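Hand-held grippers: Andwood tape vs Solberg molded pads on the Prarton fingers

Forum index > End effectors > Hand-held and wrist-mounted

gwawr_s
I have been running a pair of Prarton hand-held grippers with the stock fingers and want to settle on one jaw surface before ordering more. The candidates are the Andwood friction tape, cut by hand and wrapped over the inner face, and the Solberg molded pad, which glues on flat. Opening is 70 mm in both cases. The controller is a Melel on the cabled firmware, so no battery in the handle.

So far I prefer the molded pad for rigid parts and the tape for anything with a curved wall. The tape gives a little and seems to find its own contact. The drawback is that it creeps. After a few sessions it gathers along the upper edge, and then the jaw no longer closes parallel. See the left finger against the right one. 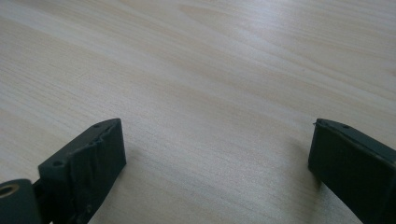 Fingers open over the bench. Creased surface on the left, flat pad on the right.

Has anyone got tape to stay put on these? I clean the face with alcohol first and press it in a vise overnight.

rkaczmarczyk
The overnight press is fine. The problem is the edge. Shear load goes to the free edge and the adhesive lets go there first. Wrap it over the top and trap the end under something mechanical. You already have screw holes at the tip, so a small clamp strip would do it.

Also, you are comparing a worn surface with a clean one. Fit fresh tape before drawing conclusions about closing parallel.

gwawr_s
Fair point on wear. A clamp strip adds thickness at the tip, though, and the tip is where I pick up thin things. I would sooner replace tape often than lose that.

mylene_m
We did this in June with the Prarton fingers and went back to molded pads on all of them. The tape was better on cans for the first day and worse after that. What changed between operators was much larger than what changed between surfaces. One of ours squeezes everything to the stop, the other barely closes. If you don't log jaw width, you can't tell pad slip from a light trigger hand.

What objects are you using? A bare bench says little.

gwawr_s
Soda can, a square white container and a straw-sized stick. The can is the curved wall case, the container is the flat and slightly tapered case, and the stick is the thin case. I log jaw width from the Melel on both sides. 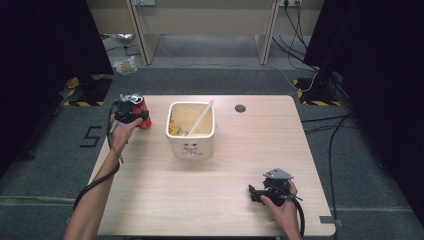

Left jaws closed on the can, right jaws open. Container and stick in the middle.

ptapley
The can is a poor test for friction. It is a cylinder between flat jaws, so you have line contact whatever you glue on. Lift it empty and lift it full, and report those separately. Otherwise you are measuring how hard the wall pushes back.

I also disagree with mylene_m about operators. Width logging will show the difference, but it won't remove it. Put a hard stop on the trigger and the question goes away.

mylene_m
A hard stop fixes one object and ruins the next. We tried it. With the stop set for a can you cannot hold a stick at all.

ptapley
Then use an adjustable stop. Solberg sells one for their own handle and the hole pattern is close to the Prarton.

rkaczmarczyk
"Close to" is doing a lot of work there. It needs two holes redrilled and the spring gets in the way on the left-hand unit. I have one in a drawer.

gwawr_s
I'll leave the trigger alone for now. One variable at a time. I ran the stick separately with the same handles.

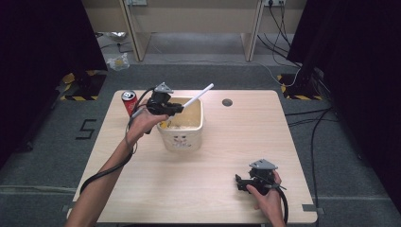

Cable drag is the part I underestimated. The Melel lead is stiff where it leaves the handle, and it pulls differently depending on wrist angle, which shows up as a small offset in the width log even with the trigger held still. With the left gripper raised by the container and the stick in its jaws, the lead comes back along the forearm and loops down toward the edge of the table. The right gripper is held low, and its lead just trails off past the bottom edge. Those are two different loads on the same connector, so I don't trust a left-to-right comparison of pads until the leads are dressed the same way.

rkaczmarczyk
Strap the lead to the forearm with a service loop at the wrist. Foam tape under the strap or people complain. Prarton ships a right-angle adapter too, but ours went intermittent and I would not bother.

mylene_m
Agree on the strap, disagree on the adapter. Ours has been fine. Check that the locking tab seats fully.

One more thing on the stick: it is long for the width of the pad, so any slip comes out as rotation. Width won't show it. You need the camera for that, or a mark on the stick where the jaw closes.

gwawr_s
Mark on the stick is easy, I'll do that. Plan is new tape on one finger set, new molded pads on the other, leads strapped the same on both arms, then swap the sets left to right and repeat. I'll take 3 passes per object and post the width logs as CSV.

ptapley
Full can as well, please.

gwawr_s
Full can as well.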